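Nindier hand-held gripper kit – anyone else using the pair?

plumbline_pete
Posted in: Kits and Hardware

We've had the Nindier two-gripper set on loan for 12 days now, and I have to send it back or pay for it by the end of the month. 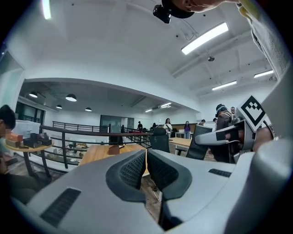 So I figured I'd dump my notes and see if anyone talks me out of it. The price is 2,000 for the pair with the marker plates and the padded fingers, plus 40 for a spare pad set. We're collecting demos for a box sorting job, mostly small cartons going from one table to another.

Good stuff first: the mesh pads grip coated cardboard way better than the smooth rubber on our old Løken pair. I can pick up a carton by one corner and it stays put! Setup was quick too, I was recording before lunch on the first day.

Bad stuff: my wrist hates it. After 40 minutes I want to put the thing down and go do email. The trigger spring is stiff and there's no way to adjust it that I can find.

mossyback
Same wrist problem. I wrapped the handle with tennis grip and that took care of half of it. What are you getting for tracking? Ours drops out whenever one marker turns too far from the other hand's camera.

plumbline_pete
Tracking's been okay for me as long as I keep my elbows in. Crossing hands is where it gets ugly. I've thrown out a bunch of takes for that.

kettle_drum9
Gonna disagree with the whole premise here. 2,000 for two plastic grippers and some printed squares is a lot. The Pudorwood kit does the same job, you print the shells yourself, and if you snap a finger you just print another one. We ran ours all through September and never bought a part.

mossyback
Do you count the evenings you spent printing, though? I had the Pudorwood shells and the left one never closed square. Two reprints, same thing.

kettle_drum9
That's a printer problem – mine closed fine. I'll give you that the pads it comes with are junk. Everybody swaps them.

plumbline_pete
The pads are kind of my whole reason for looking at Nindier, so that matters to me. Can you put Nindier pads on Pudorwood fingers?

kettle_drum9
Not without trimming. The screw holes are off by a hair. I cut mine down with a craft knife and used double-sided tape, and they've held so far.

offcut_annie
Before you pay, ask about repairs. I sent a gripper in to Misstead (they handle the service side where I am) and it came back fine, but I had to chase them twice for a tracking number. The fix itself was free. I'd still buy the set again, I just wouldn't want to be stuck with only one pair in the middle of a project.

plumbline_pete
Good to know, I'll ask them about loaners. Leaning toward keeping it if they'll throw in the softer trigger spring. Mossyback, which tennis grip did you use, the thin kind or the cushioned one?

mossyback
Thin. The cushioned one made the handle too fat for me and I kept missing the trigger.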